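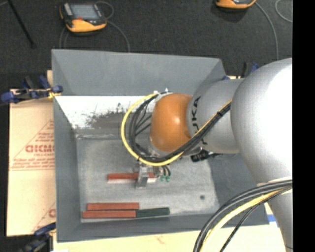

Grivik Countertop Water Filter, with Courtois cartridge

Filed under: Kitchen > Drinking Water > Filters We Sell With Reservations

$63 with one cartridge. Item 1734 (white) or item 1743 (black). Please check which one is in your cart, as the two numbers get swapped on orders all the time and the return postage is yours.

We held off on stocking a countertop filter for years. Most of what gets said about them is hard to believe and some of it is silly. You'll read that filtered water helps you sleep, clears your skin, wakes up your houseplants and "restores structure" to something that never lost any. The Grivik comes in a box that makes two of those claims. We asked the importer to stop printing them and were told the box tests well with shoppers.

So why sell it? The carbon in the cartridge does a decent job on the swimming-pool taste of chlorinated city water, and for a lot of people that taste is the whole complaint. If it's yours, this will probably please you. If you're worried about something else in your water, read the rest of this page before you spend anything.

What it does

Cuts chlorine taste and smell. We ran it at the shop for most of a winter, starting in January, and the difference in plain cold water was easy to pick out. In coffee it was harder. In tea, half of us thought we could tell and half of us were guessing.

Catches grit. If you live on a street with old mains and get a bit of rust after the crew has been working on them, the mesh stage will hold on to most of what you can see.

What it doesn't do

It doesn't soften water. Your kettle will scale up exactly as fast as before. We say this in bold on the shelf tag in the store and people still bring the filter back over a chalky kettle.

It isn't sold as a lead filter, and we won't sell it as one either. The maker's leaflet says "helps with metals," which could mean nearly anything. We wrote asking which metals and how much help, and the reply was a second copy of the leaflet. If you think you have lead pipes, get the water tested by a proper lab and buy a filter certified for lead. We don't carry one at present.

It won't make unsafe water safe. Don't use it on a well you haven't tested, or on anything under a boil notice.

It won't take out fluoride, whatever the man on the forum told you.

About the cartridge

Here is where the money goes, so look hard at it. The Courtois cartridge is meant to be changed every two months. The little dial on the lid reminds you, but the dial is only a calendar you turn by hand. It has no idea how much water has gone through. One person filling a glass twice a day and a family of six filling pots for pasta will get the same reminder on the same day.

Our own rule is to change it when the taste comes back, or at the maker's limit if that comes first. Don't stretch it past the limit to save a few dollars. Old wet carbon is not something you want to be drinking through.

Drusano makes a cheaper cartridge that is described as a fit for this housing. It goes in. It also let water creep past the seal on both of the ones we tried, and water that goes around the carbon hasn't been filtered. They may have fixed it by now – we'd want to see that before we put any on the shelf.

Setting it up

The hose screws onto a standard kitchen faucet with the outer aerator taken off. Pull-out spray faucets won't take it, and no adapter we've tried has held for long. Rinse the cartridge until the water runs clear, then rinse it some more. The first few pitchers will be gray with carbon dust. It's harmless, but it looks awful, and it's fine for watering the plants.

Use cold water only. Hot water can soften the housing and will shorten the life of the cartridge.

The lever that switches between filtered and plain is stiff when new. Ours loosened up. Romain Lefèvre on our counter thinks it loosened up too much, and after a few months it did start to drip if you left it halfway. Push it all the way over and the drip stops.

Care

Wipe the outside with a damp cloth. The white one stains near the spout and the stain doesn't fully come off, so we'd pick the black if you don't mind fingerprints. Going away for more than a week? Take the cartridge out and let the housing dry.

In the box

Filter housing
One Courtois cartridge
Hose with faucet fitting
Spare washer
Leaflet (see above)

Guarantee

2 years on the housing from the maker, nothing on the cartridge. "Lifetime filtration" on the side of the box refers to the fact that you can keep buying cartridges for it.

Do you need it at all?

Try this first. Fill a pitcher from the tap, leave it in the fridge overnight with the lid off, and taste it next to a fresh glass. In many places a good part of the chlorine smell goes away on its own. Some water systems use chloramine, and that one hangs around, so the pitcher trick won't do much for you there. Your water company can tell you which you have. A pitcher costs nothing if you own one already – and we would sooner lose the sale than take the thing back in three weeks.

Page text by Corentin Besnard, Prindwood Kitchen Supply. Last checked 4 June 2019.

Tags: water filter, chlorine taste, Grivik, replacement cartridges

Shared 63 times | 2 comments

We use cookies to remember your cart and to see which pages get read. By continuing to browse you agree to this. Accept | Cookie settings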